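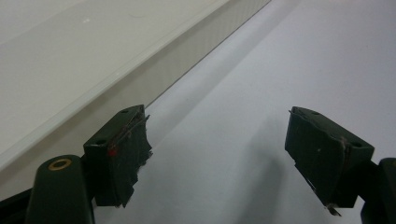

Arvid Dahlgren 读完上一版以后来信说，白色的东西放在浅色台面上，最容易被整理的人漏掉，清单里应该给它们留一个单独的栏目，不然光靠“颜色”那一列，翻来翻去还是找不到。他说得很有道理，所以这一版加了 contrast 这一列，后面会细讲。

Pelcombe 居家收纳记录
说明文件（README），第二版
更新日期：2025年5月4日

一、先说说这份东西是什么

Pelcombe 是一份关于“东西放在哪儿”的记录。说得啰嗦一点：家里的物件从柜子里拿出来，用完了摆在台面上，过一会儿又被收到某个地方去，有时候收对了，有时候收到了一个谁也想不到的抽屉里。我们把这些来来回回的摆放一行一行记下来，整理成几张表，配上一份词表和一份分类说明，供做家务研究、收纳教学、室内设计，或者单纯喜欢整理屋子的朋友取用。

目前一共收录了249件物品，2,620条摆放记录。物品以厨房和餐桌上的居多，其次是洗衣间和玄关的杂物，书房的东西很少，文具几乎没有，这一点请大家用之前心里有数。如果您要研究的是书桌，那这份表恐怕帮不上什么忙，我们先说声抱歉。

名字没有什么深意，最早那批记录是在 Pelcombe 那边的老房子里做的，文件夹就叫这个名字，后来搬了地方，文件夹的名字没改，用着用着也就顺口了。

二、从哪里来的

记录来自5个住处。最大的一处就是 Pelcombe 的老房子，厨房朝北，台面很长，早上光线偏冷；第二处在 Tănase，是一套两居室，厨房和餐厅连在一起，餐桌兼做操作台，所以那边的记录里“桌面”和“台面”常常指的是同一块地方，我们没有硬去统一，保留了住户自己的叫法。其余三处比较小，有一处连餐桌都没有，吃饭用的是一张折叠小桌，平时靠在门后，用的时候才打开，这张小桌在物品表里和在位置表里各出现一次，请不要当成重复行删掉。

每个住处的主人都看过自己那部分表格，并且有机会划掉不愿意公开的内容。有人划掉了药箱，有人划掉了一整个抽屉，也有人在旁边写了一句“这个柜子太乱了，等我收好再来记”，我们就真的等到了四月。四月以后补进来的那些行，在 note 里写着“补记”。

三、文件清单

items.csv
物品表，一件一行。包括名称、别名、大致用途、颜色、材料（住户说得清楚才填）、大小等级，以及平时归在哪里。

places.csv
位置表，从“厨房”这样的大地方一直写到“水槽下面左边那一格”这样的小地方，用 parent_id 串成一棵树。

moves.csv
摆放记录，一次挪动一行，是整份资料里最长的一张表。

words.txt
词表，收的是大家对同一件东西的不同叫法。锅铲、炒勺、铲子，抹布、擦桌布、洗碗布，各家有各家的说法，吵也吵不出结果，索性都收进来。

rules.txt
分类说明，写得比较长，建议泡杯茶慢慢看。

四、主要字段

item_id
物品编号，从头到尾不会变。哪怕一件东西后来碎了、送人了，编号也一直留着。

name 和 alias
名称和别名。名称用我们挑定的那一个，别名照抄住户的原话，错字也不改。

colour
颜色，只写大类：白、灰、木色、蓝、绿、红等等。米白、奶白、骨瓷白统统写“白”。第一版里分得很细，结果同一只大碗在三个人手里写出了三种白，这一版就合并了。

size
大小等级，分小、中、大。一只手轻松拿得起来的算小，需要两只手的算大，其余算中。两只手还搬不动的家具不在物品表里，写进位置表。

contrast
这一版新加的，也就是 Arvid 提的那一列。填“近”表示物品和它底下那块面的颜色接近，比如浅色台面上的白色大件；填“远”表示一眼就能分出来；拿不准的填“未定”。请注意，这一列是跟着摆放走的，所以放在 moves.csv 里。同一只白盘子搁在深色的木桌上就是“远”，挪到白色的沥水架旁边就成了“近”。

from_place 和 to_place
从哪里拿、放到哪里。没看清或者没人记得的时候留空，请不要自己补。

reason
挪动的原因，住户自己说的，原话照录。“挡着我切菜了”“客人要来”“想擦一下底下”，各种各样都有，读起来很有人味儿，也最难归类。这一列空着的不少。

note
备注。什么都可能写在里面，请耐心一点。

五、我们怎么分类

物品先按用途分，再按大小分，颜色放在最后。做出这个顺序花了很长时间，中间也反复过。有一阵子我们想把颜色放在前头，理由是人找东西的时候常常先想到颜色，“那个蓝盖子的盒子呢”，这样的话每家每天都要说上几遍。后来在 Tănase 试了一下，发现那家几乎所有的碗盘都是白的，按颜色一分，白色底下堆成了一座小山，别的颜色底下稀稀拉拉没几件，只好又改回来。

用途分类共有20个小类，写在 rules.txt 里。有些东西天生就是跨类的，举几个我们争过的：

大号的白搪瓷盆。洗菜用它，和面用它，夏天还拿来泡脚（是的，同一个盆，住户很坦然）。最后归在“盛装”，note 里把其他用途都写上。

沥水架。它自己是物品，同时又是放别的东西的位置。物品表和位置表里都有，两边用 linked_id 对上。

叠好的抹布。叠好放在架子上时归“清洁”，垫在热锅底下的时候归“隔热”。这种情况以物品表为准，一件东西只有一个主类，当时怎么用写在 moves.csv 的 note 里就好。

收纳盒。空的收纳盒是物品，装了东西的收纳盒是位置。老房子里有一批 Trovent 的收纳盒，大小一样，住户在盖子上贴了纸条来区分，后来纸条掉了几张，于是有一小段记录里“盒三”和“盒四”分不清楚，我们在 note 里写了“盒号存疑”。用到这一段的朋友请留个心眼。

六、怎么打开，怎么用

所有的表都是 UTF-8 编码的逗号分隔文件，用普通的电子表格软件就能看。如果打开以后中文变成了一片问号，多半是导入时编码没选对，重新导入一次就好，不必去改文件本身。

我们自己整理的时候用的是 Plerico 写的一个小脚本，负责查空格、查重号、查有没有放进了一个不存在的柜子里。脚本没有放进这个包里，它里面写死了不少我们自己的文件夹路径，拿出去也跑不起来。等收拾干净了再一起发。

第一次用的话，我们建议这样来：先翻一遍 places.csv，脑子里大概有个屋子的样子；再挑一件自己家里也有的东西，比如电饭锅或者砧板，在 moves.csv 里把它的编号筛出来，从头看到尾。看完一件东西的来龙去脉，再去看整张表就不会觉得枯燥了。有位朋友顺着一只汤勺看了一个下午，回头把自己家的抽屉重新收了一遍，我们听了特别高兴。

七、请不要拿它来做的事

请不要用它来评判哪一家更整洁。记录的时间段不一样，家里的人口也不一样，有孩子的那户一天的挪动抵得上别家好几天，放在一起比没有意思，对住户也不公平。

请不要根据摆放的规律去猜测住户的作息、身体情况或者收入。位置表里的房间名都做过处理，若您还是觉得哪一行可以认出具体的人来，请写信告诉我们，我们会尽快撤下那一行。

教学用途随意，课堂上打印、改写、截取都可以，写明出处是 Pelcombe 居家收纳记录第二版就行。商业用途请先来信说一声，我们一般都会答应，只是想知道它去了哪里。

八、已知的毛病

contrast 这一列是后补的，早期的记录大约只填了一半，剩下的都写着“未定”。当时没有记台面的颜色，如今那张台面已经换过，再问也问不出来了。

透明的东西没有处理好。玻璃杯和保鲜盒的 colour 写的是“透明”，可是 contrast 该怎么填，我们讨论了两次都没定下来，现在统一写“未定”。

成套的物品有时记成一件，有时拆开记。碗碟按套记，筷子按筒记，杯子却是一只一只记的，这完全是最初记录的人各凭习惯，后来发现时已经太晚。items.csv 里的 set 一列可以帮忙把它们归到一起。

“台面”一词用得太宽。灶台旁边的、水槽旁边的、窗台下面那一截，早期都叫台面。位置表里能拆的拆了，拆不了的挂在“台面（未细分）”底下。

冰箱里的东西没有记。打开冰箱的次数太多了，记的人说再记下去饭都吃不上了。

九、这一版改了什么

新增 contrast 列，并在 rules.txt 里补了一段填写说明，附了白色物品配浅色台面的几种常见情形。

合并了各种白色的写法。

把“洗碗布”和“抹布”合成一类，别名保留。

修正了老房子二层储物间的层级，之前误挂在厨房下面，害得有人以为那家的棉被放在碗柜里。

删去了住户要求撤下的几行，编号空着，没有补。

十、来信和补充

欢迎指出错误，也欢迎把您家的叫法寄来给词表添砖加瓦。方言尤其欢迎，请顺手注明是哪里的说法，有读音就更好了。寄表格来的话，请沿用 items.csv 的列名，颜色只写大类，位置从大到小写，中间用斜杠隔开，比如“厨房/吊柜/右二/上层”。写得不整齐也没关系，我们慢慢理。

下一版打算先把透明物品那件事定下来，再把折叠小桌那一户的阳台补上。阳台上有一排晾衣夹，颜色很杂，到底是一枚一枚记还是按一袋记，有想法的朋友请来信。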